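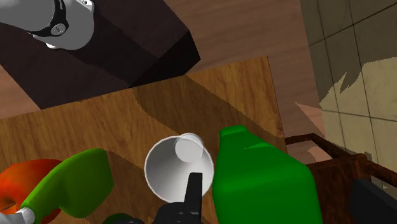
The paper stream at Midstead is still being rejected because of lined cups, and I think the fault lies in the wording of our sorting sheet more than in the sorting. The sheet says "remove plastic-coated items", which assumes the coating can be seen. Take the white paper cup above, on its side with the mouth towards you: smooth, pale grey inside, base a little lighter than the wall. A sorter gets that view for a second at best, and it does not settle whether the cup is lined. The green bottle beside it is a far easier decision. I would rather the sheet named the item and dropped the material: all drinks cups out, lined or not.

On the quoted points:

> The June load from Bramville was graded down at the mill. They
> recorded 22 kg of cups and similar in a load of 932 kg and want it
> below 1 per cent. Is that achievable without a second pass on the
> belt? We run one pass at present, with the picking station before
> the magnet.

22 in 932 is 2.4 per cent, so you need to take out more than half of what is getting through. One pass can do it if the belt is slower. We changed two things at Midstead, the depth of material on the belt and the position of the cup chute, and I could not tell you which mattered more, as both were done on the same Monday. If you can only do one, do the depth. Cups nest, and a nested stack under newspaper looks like more newspaper.

> I have also been told that a wet pull test will tell lined from
> unlined. Has anyone used it as a routine check?

Yes, on samples only. Cut a strip from the wall, soak it for 60 minutes in cold water, then rub one corner between finger and thumb. A lined strip usually parts into a soft fibre layer and a thin film. An unlined one goes to pulp or tears raggedly with no film. Two cautions. Some water-based coatings leave no film you can get hold of, so a "no film" result does not prove the cup is uncoated. And do not use hot water, which softens the film enough to make it stretch with the fibre and confuses the result.

We take 4 cups per sample, from different bales, and write the result on the bale ticket. It is too slow for anything on the belt.

> Last thing. Tekin say their pulper copes with lined cups if they are
> baled separately. Lodis say they will not take them at all. Which
> do we plan for?

Plan for Lodis, as they set the stricter limit and you send them the larger tonnage. If Tekin will give you a written specification for a cup-only bale, the chute pays for itself, but check two things in it: whether lids must be off, and how much liquid is allowed. We were caught by the second. Our cups were going into the bale with the dregs still in them, and the moisture reading put the whole bale outside the limit. A tipping grid over the chute dealt with most of it.

I have redrafted the middle section of the sheet along the lines above and will post the text to the list once the belt crew have had a go at using it. If anyone has a version with drawings, please send it. Ours is all words, and the second shift do not read it.

Perihan Aksoy
Midstead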